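3.2. Le pavillon et la perception de la justesse chez les amateurs

Avant d'en venir aux résultats proprement dits, il nous faut revenir un moment sur une question que les musiciens de nos ensembles nous ont posée dès la première répétition, et à laquelle nous avions, il faut bien l'avouer, répondu un peu vite : pourquoi s'intéresser au pavillon, alors que tout le monde sait que la justesse se joue d'abord aux lèvres ? La remarque est légitime, et nous la prenons volontiers au sérieux. Un débutant qui monte une gamme trop haut le fait avec son souffle et sa mâchoire bien plus qu'avec le cuivre qu'il tient dans les mains. Mais il s'écoute aussi, et ce qu'il entend de lui-même dépend en partie de la façon dont l'instrument rayonne dans la pièce. C'est cette part de l'écoute que nous avons voulu approcher.

L'enquête Praver, dont les modalités sont présentées à la section 2, a réuni 274 musiciens amateurs répartis dans 9 harmonies et fanfares. La plupart jouent depuis l'enfance, quelques-uns ont commencé à la retraite (ce furent souvent les plus assidus, et les plus généreux en commentaires écrits dans les marges du questionnaire). Nous leur avons demandé de juger leur propre justesse juste après l'exécution d'un choral lent, puis une seconde fois à l'écoute de l'enregistrement. L'écart entre les deux jugements constitue notre variable principale. Il est, on le verra, loin d'être négligeable, et il ne va pas toujours dans le sens que l'on attendrait.

Rappelons brièvement ce que la facture instrumentale nous apprend. Le tuyau d'un cuivre, s'il restait étroit jusqu'au bout, retiendrait presque toute l'énergie de l'onde et ne laisserait sortir qu'un son maigre. L'évasement progressif ménage le passage vers l'air libre, et il le fait inégalement selon la hauteur : les composantes graves sont réfléchies assez tôt, les aiguës s'avancent plus loin dans la courbe avant de s'échapper. Le musicien, placé derrière son pavillon, reçoit donc un mélange appauvri en aigus par rapport à celui qui parvient au premier rang du public. Les cornistes, qui jouent le pavillon tourné vers l'arrière, connaissent bien cette affaire et s'en plaignent avec beaucoup de constance.

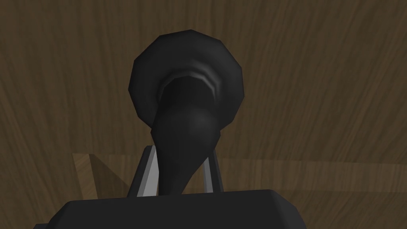

Figure 4. Forme évasée à facettes, rendu de synthèse : le bord élargi et, au-dessous, le col qui se resserre.

Nous avons retenu 16 items du questionnaire Fekusent, traduits puis éprouvés auprès d'un premier groupe au mois de février, dans une salle paroissiale dont la réverbération, très flatteuse, a sans doute rendu tout le monde un peu indulgent. Trois items portaient sur le timbre, cinq sur la hauteur, les autres sur le confort d'écoute au sein du pupitre. Les réponses au dernier groupe se sont révélées les plus stables d'une séance à l'autre. Un tromboniste de l'harmonie de Curketia a résumé la chose d'une phrase que nous reproduisons avec plaisir : « Je sais que je suis juste quand mon voisin arrête de me regarder. »

Cette confiance accordée au voisin rejoint les observations de l'étude Mwakalinga sur les chorales, où les chanteurs placés au centre du rang évaluaient leur justesse avec plus de sûreté que ceux des extrémités. Nous retrouvons la même tendance chez les trompettes, plus faiblement chez les tubas, dont les effectifs restent hélas trop réduits pour que nous en tirions davantage. La section suivante examine l'effet de la disposition en arc, que six des ensembles ont accepté d'essayer pendant un trimestre entier.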